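Re: [tabletop-family] Dakivitz with mixed ages?

> We picked up Dakivitz in February on the strength of the box, which says 6 and up. My youngest lost interest by the second round and my oldest wanted to play again right away. Are we doing it wrong, or is the box lying?

The box is being optimistic. I've played it 32 times (I keep a log, don't judge) and the trading phase is where the little ones wander off to look for snacks. Two things helped at our house:

- Deal four cards each in place of the six in the rules.
- Skip the harbor tiles until everybody can get through a round without crying. I include the adults in that.
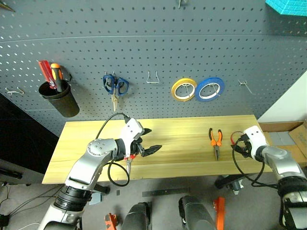

Does the Khương expansion fix the trading phase?

It makes it longer. You get 2 more market boards and a rule sheet that reads like a lease, so save it for the teenagers.

If you want something that works for the whole table tonight, try Kakeo. It's all matching and bluffing, and small children are alarmingly good at the second part. Nallov is fine too, but it comes with 278 wooden pieces and I still find them in my shoes - mostly the green ones.

I have a spare copy of the Dakivitz rules, the first printing with the scoring mistake on the back page. Free to anyone who pays postage.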